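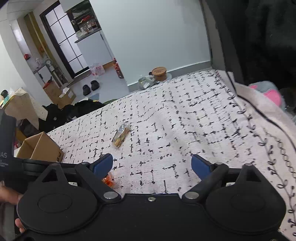
4.2 Setup and Upkeep of the Hand-Held Gripper

The Prirusix is sold as a tool that needs no routine adjustment. We doubt that, and we looked after one unit with the doubt in mind. Figure 4 shows it open above a patterned cloth, with the two linkage arms spread and a blue pad at the end of each. The parts that matter in this section are the silver pivots at the base of the arms, the pads, and the small screw on the front edge of the body.

The supplier's guide treats the linkage as symmetric and asks for one opening measurement, taken pad to pad. A single number of that kind cannot say which arm has moved. If the left arm stops short and the right one travels too far by the same amount, the gap reads as correct and the grasp center has shifted. We therefore measured each pad separately from the front screw, with the arms fully open and again with the pads just touching. The full opening on our unit was 90 mm at delivery. After 455 open-close cycles the total had changed by less than we can measure with a steel rule, while the left arm alone was short by nearly 4 mm. The guide's own check would have passed it.

Ngân Kim at our Brundport site traced the offset to play at one pivot. Tightening it removed the offset and made the arm stiff, so we backed the fastener off until the arm moved freely under its own weight and marked its position with paint. Whether the mark will hold is an open question. It had not slipped when we checked it in August, but the tool saw little use in the weeks before, and we would not read much into that.

Pad care is harder to judge. Small household goods of the kind lying on the cloth in Figure 4, among them a clear plastic food package and a crinkled orange wrapper, are slick and give way when squeezed, so a dirty pad and a badly placed grasp can fail in the same way. We wiped the pads with a damp cloth before each session and let them dry. The group at Plenolton reports better holding after an alcohol wipe. Their comparison covers 11 grasps per condition with no record of pad age, and we have not adopted the practice.

The checks described here apply to one tool. A second unit, kept at Kashindye, was serviced under the supplier's schedule and has no per-arm measurements from before its first repair, so it cannot serve as a control. We also did not separate wear from the ordinary knocks of carrying the tool between rooms. Readers who want a service interval from us will not find one. The data support measuring both arms before a session and writing the two values down.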